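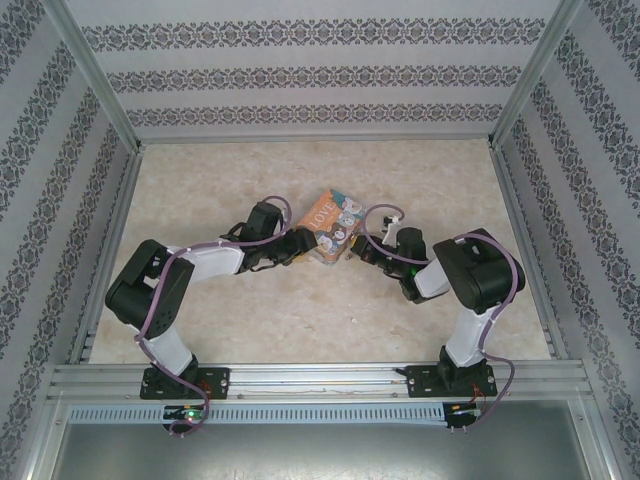 Several readers of the earlier page on matching wallpaper wrote in that their stripes met at the corner but drifted apart by the time they reached the floor, and one asked whether the corner strip should be cut before or after the back wall is hung. Cut it after. The full order is given below.

Papering a three-sided enclosure with a damask stripe

The method applies to a boxy enclosure with a back wall, two side walls and metal posts at the back corners. The pattern used is a light gray paper with dark damask bands, sold by Lolia as pattern 441. Any banded paper is handled the same way.

Tools and materials
Wallpaper, one roll
Paste, ready mixed
Snap-off knife and spare blades
Steel rule
Plastic smoother
Pencil and small level

1. Remove the bottom edging, if it unscrews. Wipe the panels and posts with a damp cloth and let them dry.

2. Measure the back wall between the posts. Measure at the top and at the bottom. Use the larger figure and add 2 inches.

3. Decide the direction of the bands. On the back wall they run horizontally. Mark a level pencil line for the lowest band and work from that line, not from the floor.

4. Paste the back panel, hang the sheet from the top and smooth from the center outward. Trim at the posts with a new blade. Do not wrap paper around the metal.

5. For the side walls, choose straight or diagonal bands. Diagonal bands use more paper. Lay the sheet face up, set the rule at the chosen angle and mark both ends before cutting. For the opposite wall, reverse the angle. A sheet cut to the same angle twice will slope the wrong way on one side.

6. Hang each side sheet from the back post toward the front. Leave 2 inches of excess at the open edge and trim it last.

7. Refit the edging. It will cover a gap of up to 11 mm at the floor line, depending on the profile. The Ramanauskas flat profile covers less.

Drying

Leave overnight at room temperature. In February, in an unheated room, allow a second night. Small bubbles usually flatten as the paste dries. Slit any that remain and press them down with a little paste on a brush.

Lolia paper is stocked at the Odarside and Folville stores. Check that the batch numbers match if more than one roll is needed.

Last updated Oct 8, 2023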